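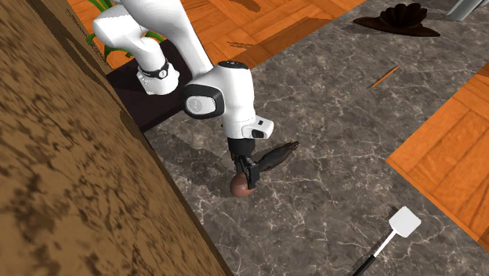 The Subscription You Forgot You Had

6/2/21

My coffee maker wants 3 dollars a month. It made coffee without a fee when I bought it, and it will still make coffee if I refuse, but the timer, the strength setting and the little reminder to descale now sit behind something called Catico Plus. I was told this in an email with a picture of a sunrise in it.

I have been trying to work out how we got here, and I don't buy the usual story, in which customers asked for it. I have read a lot of press releases this winter and every one says that people want "ongoing value." I have yet to meet a person who used those words about a toaster.

The companies have a better argument when they talk about costs. If a thing connects to the internet, somebody has to keep a server running for it, fix the security holes and answer the phone. Fair enough. But who decided that a coffee timer needed a server? My mother's had a dial on it, and the dial outlived two kitchens.

Where the money goes

In January I sat down with a year of bank statements and a pencil. I thought of myself as careful. I cook at home, I drive an old car, I borrow books. The total for things that renew by themselves came to 1,252 dollars. Part of that I would defend to anyone. I like my music, and the backup service has saved me twice. The rest was a mix of trials I had forgotten, a photo editor I opened one time, and a fitness plan from Zerkeck that had been quietly charging me since I hurt my knee.

Canceling Zerkeck took most of a lunch hour. The button to join is on the front page and it is green. The button to leave is under Account, then Plan, then Manage, then a survey, then an offer of two free months, then another page asking if I'm sure. I was sure. I was then sent to a chat window. Firms will tell you this is about "making sure the member has all the options." I would like to see the meeting where somebody tested that claim.

The ownership question

A friend of mine sews for a living, mostly curtains and alterations, and last year she looked at a new machine from Sutov. The price was 2,355 dollars, or 805 if she signed up for the pattern library, with the fancy stitches turned off the day she stopped paying. The salesman called this flexible. She asked whether she could sell the machine secondhand with the stitches on, and he had to go find out. The answer was no.

She bought a used one from a repair shop called Gunawardena instead. It has a scratch down the side and it belongs to her.

I don't think every subscription is a trick. Magazines have run on them forever, including this one, and I can hear the letters coming. A magazine sends you something new each time, though. What arrives each month from my coffee maker is permission to use a part that is already on my counter.

The sunrise email gave me until the end of the month to decide. I have gone back to setting the kitchen timer and pushing the button myself, and the coffee tastes the same as it did before.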